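Measuring Petal Condition in Cut Flowers Held at Two Water Levels

Jan 26, 2019
By the Drornham Horticulture Project Group

Print this page | E-mail this page
257 shares | 20 comments

1. Purpose

The project compared the condition of cut flowers kept in deep and shallow water. The Drornham plant room uses both methods, and the course notes do not say which one to prefer. Petal condition was scored by eye on a five-point scale, with 1 for a firm, whole petal and 5 for a collapsed one.

2. Materials

Stems were bought in one lot from Sandhu, a wholesale grower. Almost 40 were usable after sorting. Colors were mixed and were not treated as a variable. Vases were plain glass, one stem per vase. Tap water was used without flower food. The room was kept at 20 degrees Celsius with the blinds half closed.

3. Method

Each stem was recut at an angle and stripped of leaves below the water line. Half the vases were filled to the neck and half to a depth of two inches. Water was changed every second day. Two members of the group scored each flower separately, and the mean was entered in the log. Where the two scores differed by more than one point, the flower was scored again by both.

Petals were checked from above and from below. Early trial scores taken from above only were dropped, as folds near the base had been missed. The points checked were creasing along the petal, spotting, and the state of the outer margin.

4. Observations

Margins were the hardest feature to score. A petal can have a smooth, rounded lower edge while the one next to it is ragged, as in the pale blue flower viewed from close underneath. Its central petal also has fine lengthwise creases and a very small dark speck.
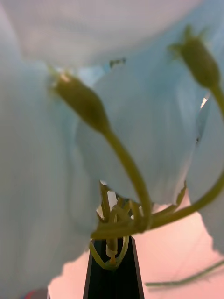 The scale gives one number per flower, so a mixed case of this type loses detail. Scores in the middle of the range should be read with that in mind. The difference between the deep and shallow groups was less than one point at every check, and we do not claim a result from it.

5. Further work

A second run is planned for April. Each petal will get its own score, and the margin will be listed in a separate column.

Print | E-mail | Share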